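Budget split for a tabletop picking cell: second arm or better end effector?

Lucie Zacharias
Posted in Equipment and Purchasing

I am planning a small bench cell for pick-and-place tests on mixed household and office items. The arm is already approved. What remains is $2,810 for everything else: gripper, camera, mounts, spare parts. Quotes so far are a parallel gripper from Silavon and an adaptive two-finger unit from Bouchard that would use up nearly all of it. Lead time on the Bouchard is 11 weeks.

Object mix is typical of the layout below. Nothing is fixtured, and positions change between runs.
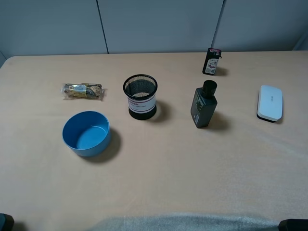
Typical layout: snack bar, bowl, mesh pen holder, bottle, small boxed item, eraser-like block.

My concern is the spread of shapes and surfaces. Is the adaptive gripper worth it at this stage, or should I buy the parallel unit and put the rest into sensing?

anow_bench

Parallel gripper. Check the stroke before ordering. The bowl can be picked by the rim, so it does not set your maximum opening. The bottle probably does, depending on which side you approach. Measure it both ways and add clearance for pose error.

Put the remainder into a depth camera, but ask for a loan unit first. Clear crinkled wrap and open wire mesh both give poor depth returns on many sensors. Glossy white on a light table can be a problem too. A matte dark mat costs very little and may help with the eraser, though it will hurt you on the black items.

Also budget for fingertip pads. We went through 33 in our first year and had planned for 2.

tk_merrow

get the adaptive one, you will want it later anyway

Flolitz

Agree with the first reply on the loan unit. Ask Silavon whether the finger blanks are sold separately. If they are, you can print tips for the thin items and keep the base gripper. Leave money for cables and a spare mounting plate.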